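Print this ticket | E-mail this ticket

Ticket: Success rate in sim drops after scene randomization update
Project: Prirklow
Queue: Evaluation / simulation
Opened by: Nadiia Palamarchuk
Status: Open, waiting on re-run

Problem
The pick policy scores much lower on the tabletop scenes since the August asset update. Same checkpoint, same seeds, same controller gains. Before the update it passed 17 of 20 episodes on the reference set. After the update it passes 15, and the failures are on different seeds from before. That could be noise on a set this small, so I ran the long set as well (3,189 episodes) and the drop is there too.

What I checked first
Checkpoint hash matches the one on the Junness server. Action scaling is unchanged. Physics step is unchanged. I replayed recorded actions open loop in the old and new builds and the joint paths match to the last digit I log, so I don't think it is the arm model.

Sunday, 10:40
Swapped the new textures out and kept the new object placement. Score stayed low. Swapped the old placement back in with the new textures. Score came back up. So the placement sampler is the suspect, and the renderer can wait.

Sunday, 13:15
Read through the sampler. The old one rejected any layout where two objects' bounding boxes came closer than the margin in the config. The new one checks object centers only. For small round things that makes little difference. For anything wide and flat, or anything on a stand with a foot that sticks out, the center is a poor guide to where the edges are.

Sunday, 15:30
Went through renders from the new build and kept two from the same layout. The disc is the one to look at - it is right by the base of the tall black object with the red top.

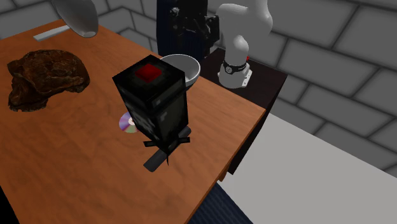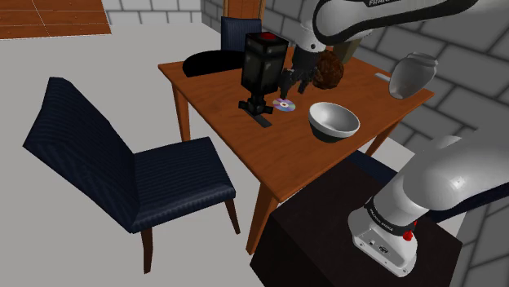

The policy was trained on layouts from the old sampler, so it has had very little practice with a target this close to a tall neighbor. In the failed episodes the log usually shows a contact between a finger and a non-target body before the grasp closes. I have not counted how many yet. The contact filter only writes the first hit per episode and I need to change that before the numbers mean anything.

Tried so far
1. Raised the center distance in the new sampler. Helps, but it throws out a lot of layouts that were fine and the sampler gets slow.
2. Put the bounding box check back on top of the center check. Score on the reference set is back to 17. Long set is queued.

Open question for the Lysenko side: do we want the tight layouts in the benchmark at all? They are a fair test, but they should be their own split with their own score. Mixing them in makes every older result hard to compare. I would rather keep the old margin for the main table and report the tight ones separately.

Please don't merge the new sampler until the long run finishes. I'll post the per-object breakdown in this ticket.

Recent tickets
Flerska: gripper width log has missing rows
Junness: evaluation job stops when disk is full
Prirklow: camera pose differs between builds
Prirklow: reset leaves arm off home position

Contact support | Copyright Flerska | Back to top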